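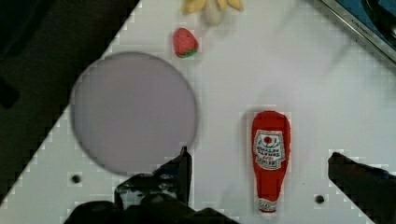
Home Feed Topics Saved Sign in

Anel Botha
January 12, 2021

My aunt called over the holidays and asked me, very sweetly, when she can stop doing her own dishes. She knows I write about this stuff and she figures I've been holding out on her. So this is a thread for her and for anyone else who has asked me the same thing since, and I'm sorry in advance, it's going to ramble.
13 replies 111 likes

The short answer I gave her was "not this year." The longer one is that picking things up has gotten so much better than it was when I started paying attention! Soft things, hard things, things lying at a funny angle. I used to hold my breath through every demo and now I mostly hold it for the last inch.
4 replies 86 likes

Putting things down is where I still get nervous. You and I set a plate on a shelf without thinking, and we feel it touch before we let go. A lot of arms are still going mostly by sight, and a little error in where the shelf is can mean a drop or a shove.

Clearing up after a meal is the chore I'd use to judge any of them, more than vacuuming and more than folding towels. Everything on the table has its own shape and its own right way to be held. Take a colander with a flat tab at each end, a mug with the handle pointing off toward a bowl, and a toaster oven close by with its door facing all of it. My aunt would have that mug by the handle before she'd finished her sentence. A machine has to work out where the handle is, whether its fingers fit, and what they'll bump on the way in.
9 replies 140 likes

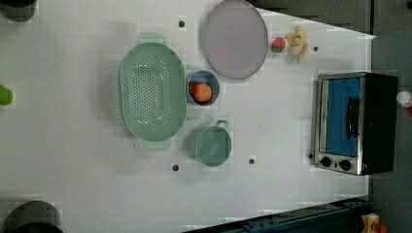

Shops are further along than kitchens, and I think people forget that. A friend at Gowda packs parts next to an arm that does one motion all day, and she likes it fine — but the bins are always in the same spot, and she's the one who keeps them there. Put that same arm in my aunt's kitchen in Ernbridge and it would be lost by breakfast.

If you're running a small shop and wondering whether to look into it, I'd say start with your dullest job and watch it for a whole shift before you call anyone.
446 likes 31 shares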